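Visita a la fábrica de papel de Duman, en Ellovside

6 de marzo de 2022
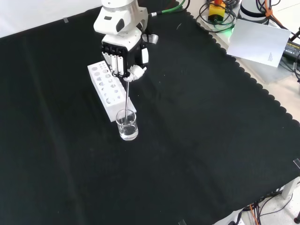 Desde que vivo en Urport quería visitar la fábrica de papel de Duman, que está en Ellovside, a 22 kilómetros por la carretera del río. Abren al público solamente dos veces al año y hay que inscribirse con antelación. El papel hecho a mano me interesa desde hace mucho tiempo, porque encuaderno libros en casa, y siempre compro las hojas sin saber bien cómo se fabrican. Antes de la visita leí un poco sobre el agua, que es lo más importante de todo el oficio: si tiene mucho hierro, el papel sale con puntos marrones después de unos años. Un agua puede verse tan transparente como la de un vaso de precipitados de laboratorio, con su varilla metálica dentro, y tener disuelto algo que estropea una hoja. Los ojos no bastan para saberlo, y por eso en Duman analizan su manantial cada primavera.

El autobús de Urport sale temprano y para en Vakotcombe, donde hay que cambiar a otro más pequeño. Yo recomiendo comprar el billete completo en Urport, que cuesta 6 euros ida y vuelta, pues en Vakotcombe la taquilla estaba cerrada. El segundo autobús deja a los visitantes al lado del puente. Desde allí se camina diez minutos por un sendero con bastante barro en esta época. Llevé zapatos de ciudad y fue un error.

La fábrica tiene 200 años y es un edificio de piedra de tres pisos, con muchas ventanas pequeñas en el último. La guía nos explicó que ese piso era el secadero y que las ventanas se abrían o cerraban según el viento. Todavía lo usan en verano. En invierno secan las hojas en una sala de la planta baja, con calefacción suave, y me dijeron que el resultado es un poco diferente: la hoja queda más lisa, pero también algo más rígida.

Empezamos por la sala de los trapos. Yo pensaba que esto ya no existía en ningún sitio, pero Duman compra restos de algodón y de lino a talleres de costura. Los trapos se separan por color y por grosor, se les quitan los botones y se cortan en trozos con una cuchilla fija en la mesa. Los visitantes pudimos cortar algunos. Parece fácil y no lo es, hay que tirar de la tela con las dos manos y mantener siempre los dedos lejos del filo.

Después pasamos a la pila holandesa, que es una especie de bañera ovalada con un rodillo de cuchillas. Allí los trapos dan vueltas en el agua durante muchas horas, hasta que se convierten en pasta. El ruido es muy fuerte y la guía tuvo que gritar. Entendí la mitad de lo que dijo, pero ella repitió todo en la sala siguiente con mucha paciencia. Para el papel de acuarela la pasta se bate menos tiempo, y para el de escribir se bate más.

La parte que más me gustó fue la tina. El papelero mete el molde en la pasta, lo levanta en posición horizontal y lo mueve un poco adelante y a los lados, para que las fibras se crucen. Todo el movimiento dura unos segundos. Luego pasa el molde a su compañera, que pone la hoja sobre un fieltro. Trabajan sin hablar y con un ritmo que da gusto mirar. En un día bueno hacen entre los dos 600 hojas de tamaño mediano. Yo hice una sola, con un agujero en la esquina y un lado más grueso que el otro, y me la mandarán por correo cuando esté seca.

También vimos la prensa y la colección de moldes antiguos. Los moldes están en un armario con puertas de vidrio, y en cada uno se puede ver la filigrana, el dibujo de alambre cosido que deja su marca en la hoja. Hay un ciervo, varias coronas y una jarra con dos asas. La guía nos enseñó una hoja contra la ventana y la jarra apareció muy clara. Pregunté si hacen filigranas por encargo y me contestaron que sí, pero el precio estaba muy por encima de mis posibilidades.

El recorrido terminó en la tienda. Los precios me parecieron correctos para papel de esta calidad. Compré un paquete de hojas color crema para guardas y otro de recortes, que venden por peso y sirven muy bien para hacer pruebas. No aceptaban tarjeta y tuve que contar las monedas.

Algunas informaciones prácticas para quien quiera ir: la visita dura dos horas y media, se hace casi toda de pie y en la sala de la tina el suelo resbala. La escalera del secadero es estrecha y no hay ascensor. Se pueden hacer fotos en todas partes menos junto al armario de los moldes. Cerca del puente hay un bar donde sirven sopa y empanadas, pero cierra pronto y a la salida ya no quedaba casi nada de comer.

La próxima jornada abierta será en otoño, cuando se puede subir también al depósito del manantial. Esta vez el camino estaba cortado por un árbol caído. Yo me he apuntado ya a la lista, y llevaré las botas.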